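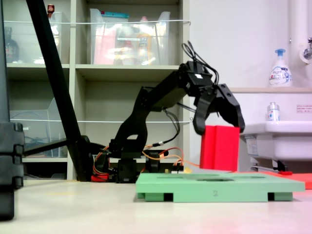 Edith Zapata fragt, ob die Platte auch ohne Füße lieferbar ist. Nein, nur als Satz.

**Gruvano Steckplatte, hellgrün**

- Oberseite: flache ovale Mulden
- Kennzeichnung: »2« an der Vorderkante
- Artikel-Nr. 26-11

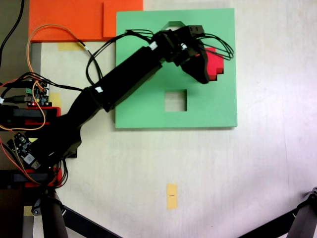

*Grüne Platte mit rotem Stufenblock*

Die Öffnungen sind durchgehend. Zum Reinigen die Platte abheben und feucht abwischen,

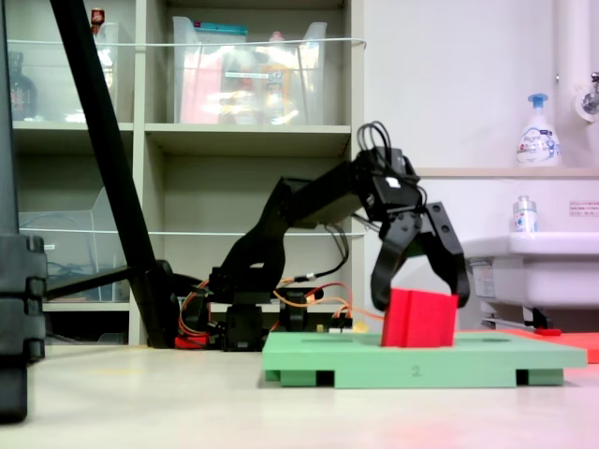
danach flach liegend trocknen lassen. Maximal 35 °C.
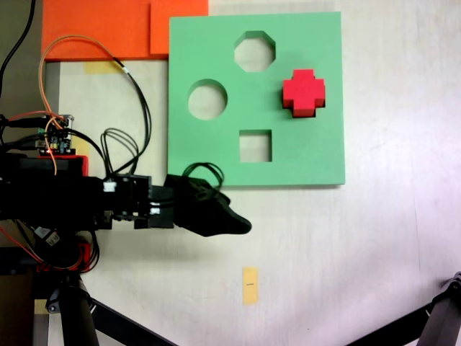
Laut Yhon Ccori genügt für das Kreuz leichter Druck von oben. Ersatzblöcke ab November.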